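How I digitise old home movie film on a kitchen bench

5 Feb 2025

So you've opened a cupboard at your parents' place and found a biscuit tin full of little film reels. Welcome! I've been through this with my own family's Super 8 and then with a pile of reels from the Gimside rowing club, and I've made enough mistakes by now to write most of them down.

This covers Super 8 and Standard 8 only. If you've got 16 mm with a soundtrack, have a read and then talk to a proper lab.

Start with your nose

Open each can or box and have a sniff. A sharp vinegar smell means the film base is breaking down, and those reels go in a separate box, well away from the rest, lid ajar, somewhere cool. Do them first if they'll still lie flat, or send them out. I had 3 reels like that in the Gimside lot and I didn't put any of them through my own machine (one had gone a bit like a potato chip along the edges).

Never run an old reel through an old projector just to see what's on it. I know, I know, it's right there in the cupboard as well. But the belts are perished, the gate is full of crud, and one jam will melt a picture you can't get back.

Label before you clean

Give every reel a number and write it in three places: on the box, on the leader, and in a notebook or spreadsheet. Copy out whatever is written on the original box too, even if it's only "April, beach, more beach". Don't throw the box away. Postmarks and processing stamps have helped me date films when the family swore blind it was a different year. 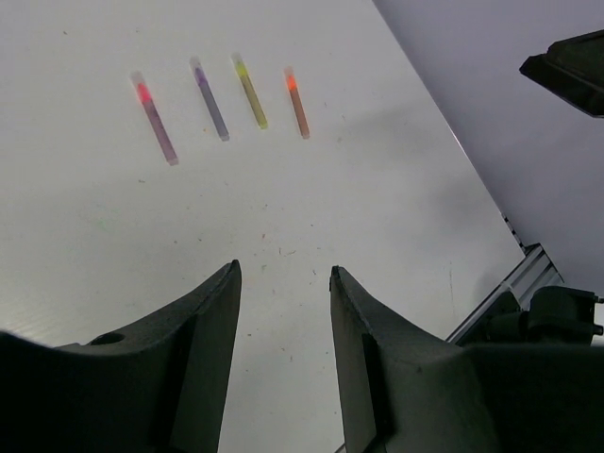 What should I write on the leader with? A fine permanent marker, on the plain leader only and well before the first picture, and let it dry fully before you wind it back up.

Cleaning

Put on lint-free gloves and set up a pair of rewinds, one on each side of a clean white surface. Fold a soft film cloth over the film, hold it lightly between finger and thumb, and wind slowly. Move to a fresh bit of cloth every few turns. If you see a dark line on the cloth, that's dirt that would've been dragged across your pictures, so be pleased.

Go dry first. I only use film cleaner on greasy reels, with the window open, and I wind slowly enough that it's gone before the film reaches the take-up side. No water, no window spray, no matter what your uncle reckons.

While you're winding, feel for splices. Old tape splices ooze and let go, and I redo any that lift. It's fiddly, and my first few looked dreadful, but you get the hang of it after an evening.

Scanning

My scanner is a Stotum, second-hand, and it photographs each frame one at a time while the film creeps past. Slow is fine. Whatever machine you use, these are the settings I'd look at:

Exposure: set it on the brightest shot in the reel. You can lift shadows later but blown-out sky is gone.
Sharpening: off, or as low as it goes. It makes the grain look like gravel.
Framing: go slightly wide so you can see the edge of the picture, then crop afterwards.
Output: separate image files if you've got the space, or the least squashed video format on offer.

Clean the gate between reels with a soft brush. Every reel! I skipped it once and had the same hair wriggling through a whole Christmas.

Fixing it up

I load the files into Mushi, set the speed (18 frames a second for most Super 8, 16 for Standard 8), and then do a gentle colour pass. Faded film goes pink or blue, and it's tempting to crank everything until the grass is neon. Leave it a bit soft. There's a free beginner course on Fliltutora that walks through colour balance, and I still go back to the second lesson when I get stuck.

Always keep an untouched copy of the raw scan, and do your fiddling on a duplicate. The Gimside job was 56 reels and came to just over 500 gigabytes, which I keep on 2 drives, with one of them living at my sister's house.

Then wind the film back onto a clean reel, not too tight, and store it somewhere cool and dry. Not the shed, and not the roof space either.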